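Getting more out of citrus

Oranges and lemons are cheap enough from December to March that most of us buy too many. These are the things we do with them at home, gathered over several winters, along with a few sent in by readers.

Choosing and storing

Pick the fruit up before you buy it. A heavy orange for its size has more juice in it than a big light one, and colour tells you very little. Avoid anything with a soft patch near the stalk.

In a bowl on the table they keep for a week or so. In the salad drawer of the fridge they last three or four times as long. Don't seal them in a plastic bag, as the damp brings on mould. If one goes blue-green, throw it out and wipe the ones that were touching it.

Getting the juice out

Cold fruit is mean with its juice. Take it out of the fridge an hour beforehand, or stand it in warm water for 10 minutes. Then roll it on the worktop under your palm, pressing fairly hard, until it gives a little. Cut it across the middle and not from end to end.

If you only need a teaspoonful of lemon, push a skewer into one end, squeeze out what you want and put the lemon back in the fridge with a scrap of foil over the hole.

Zesting

Always zest before you juice. Wash the fruit in hot water first and rub it dry with a rough cloth, as most shop fruit is waxed. Move the grater over the fruit and turn the fruit as you go, stopping when you see white. A dimpled peel takes a fine grater better than a coarse one.
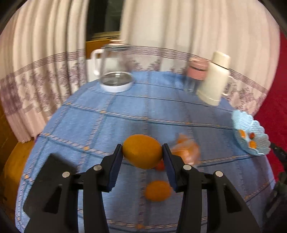
Drying slices

Cut slices about as thick as a pound coin and blot them on kitchen paper. Lay them on a rack over a baking tray and put them in the oven at 100 degrees, fan off if yours allows it. Turn them every hour. Thin ones take 3 hours and juicy ones can take five. They are done when the middle no longer feels tacky. Zoila Ticona of Keltomero does hers on top of the wood stove overnight, but she admits to losing a batch now and then.

Candied peel

Four oranges give enough peel for two fruit cakes. Cut it into strips, boil in plain water for ten minutes and drain. Do that twice more to get rid of the bitterness. Then simmer the strips in 400 g sugar and 400 ml water until they look glassy. Dry on a rack overnight and keep in a jar.

Peel for cleaning

Pack peel into a jam jar, cover with white vinegar and leave for a fortnight. Strain it and mix half and half with water in a spray bottle. Good on taps, sinks and the glass of the oven door. Don't use it on marble or any other natural stone - the acid marks it.

A spent lemon half dipped in salt will bring up a stained chopping board. Rub, leave for five minutes, rinse.

Cloths

Juice on a tablecloth should be rinsed straight away in cold water from the back. Old marks on cotton usually shift after a soak in washing powder. Leave bleach alone on anything coloured and check the care label.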